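Two grippers and one cup of tea

June 16, 2021

I have had the two grippers on loan for a while now and said I would write up how they compare. Fergus Kerr asked for numbers, Isla Innes asked for an opinion, so there is a bit of both in this post.

The first one is the Wuvley, a plain parallel gripper with two flat jaws. The second is the Hiven, which has several fingers and costs a good deal more. Both were driven by the same Spanos controller, with the same settings wherever the software allowed it. I did the bench work at home first, with blocks and bits of foam, and it told me very little. Both of them can pick up a block. The question was what happens with things people have in their kitchens.

So we moved to tea. Donnie Baxter suggested it and I thought it was too easy. It is a hard job. A kettle is heavy and has one good place to hold it. A tea packet is light and slippery and sits in a box with other packets pressed against it. The string on a tea bag is about the worst thing you can ask a gripper to hold, and a mug will tip over if you look at it wrong.

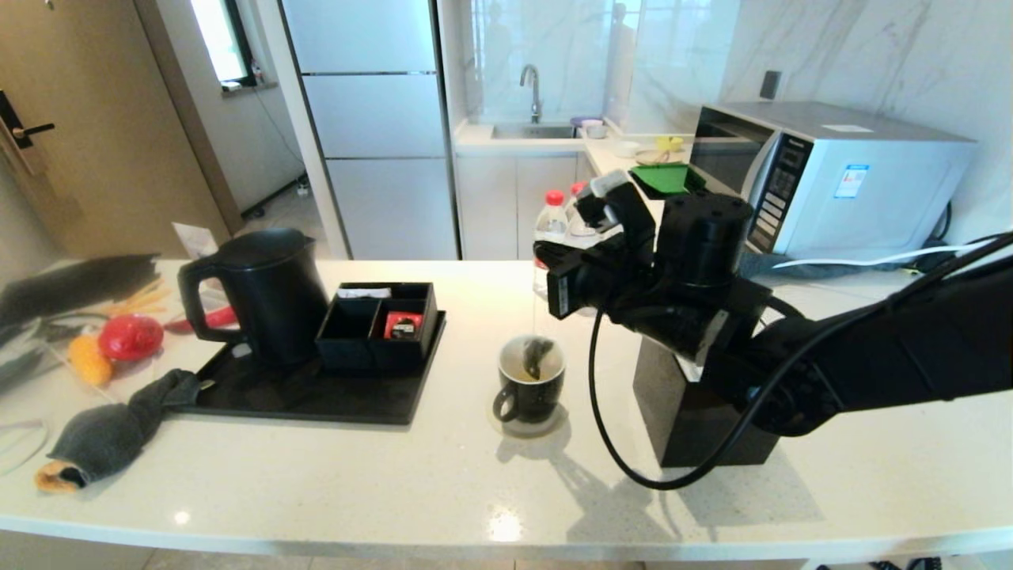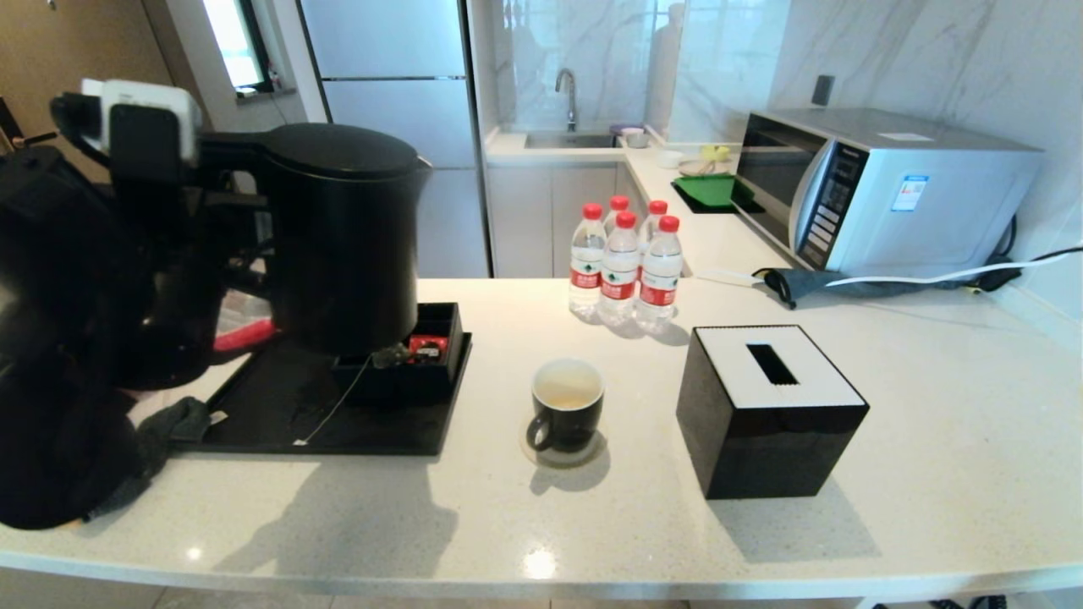

I logged 1018 grasp attempts over the whole comparison, counting the bench work. I threw out the ones where the controller lost its connection, and I also threw out a run where I had left the wrong tool weight in the settings. If you are using the Spanos, check that value every time you swap grippers. It does not warn you. The arm just sags a little at full reach and you spend an afternoon blaming the camera.

On the kettle, the Wuvley was better than I expected. Flat jaws on a handle are fine as long as you come in square. If you come in at an angle the kettle swings, and then you have to wait for it to settle before you do anything else. The Hiven closes around the handle more and the swing is smaller. I would still not pour anything hot with either of them until I had done a lot more testing.

On the packets the Wuvley lost badly. The jaws are too thick to get down between two packets without pushing both of them over. Ross Nisbet printed me a thinner set, which helped, but they flexed and one of them cracked at the screw hole. The Hiven could get a fingertip behind a packet and lift it out most of the time.

Strings were bad for both. The jaws on the Wuvley do not quite meet at the tips, so the string slides out. The Hiven can pinch it, but you need to be within a couple of millimeters, and the depth reading on something that thin is mostly noise. What worked best was aiming for the paper tag and forgetting about the string until the tag was held.

The head camera needs a mention too. We used the Wakby, and it is a decent camera, but a shiny pale counter is hard on it. Overhead lights leave bright spots, and anything see-through comes back as a hole in the depth picture. I ended up fixing the exposure by hand and leaving it there. Auto exposure shifted every time a black arm came into view, and the grasp points shifted with it.

Fiona Gunn wanted to know about wear. The soft tips on the Hiven needed changing after 12 sessions, and they are fiddly to fit. The pads on the Wuvley still look new.

If you only move boxes and bottles, get the Wuvley and spend the difference on a better camera. For kitchen work I would take the Hiven and put up with the tips. Mine goes back in August, so if anyone wants a particular object tried before then, leave a comment with the size and weight.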